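Saturday, small progress

2026-04-11. Quick one before lunch, coffee's already cold.
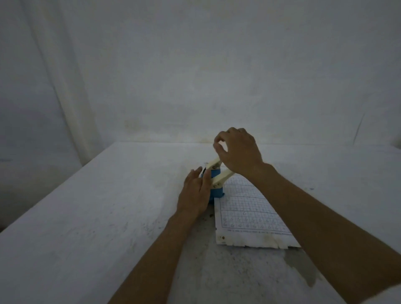

So the linkage thing again. Both arms are on the blue base now, one screw each, and I spent most of the morning on those two screws. Too tight and the arm won't swing. Too loose and it flops over. A quarter turn back from snug seems to be the spot, for the upper one anyway. The lower one I'm still not happy with.

Cleaned up the edges of the cream parts first with 400 grit, wet, then dry. Tried 60 on a spare piece because it was the only other sheet in the drawer – don't. Chewed it right up.

Liesbeth Segers wrote after the March post to ask why I don't just put a washer under each screw. Good question. I ordered some from Van Rooij, they havent come. Will try it and report back.

Also the white table needs a proper scrub. Every crumb of plastic I file off ends up on it and then under my elbow. And there's a stain at the right that dish soap did nothing for. Baking soda next, maybe.

Still to do:
redo the lower screw
find the small screwdriver (the good one, with the yellow handle)
wipe down the table
write back to Benjamín about the longer arms, he wants to know if they'd fit the same base. I think so, but the holes might be to close to the end

More tomorrow if the washers show up – they won't, it's Sunday. Monday then.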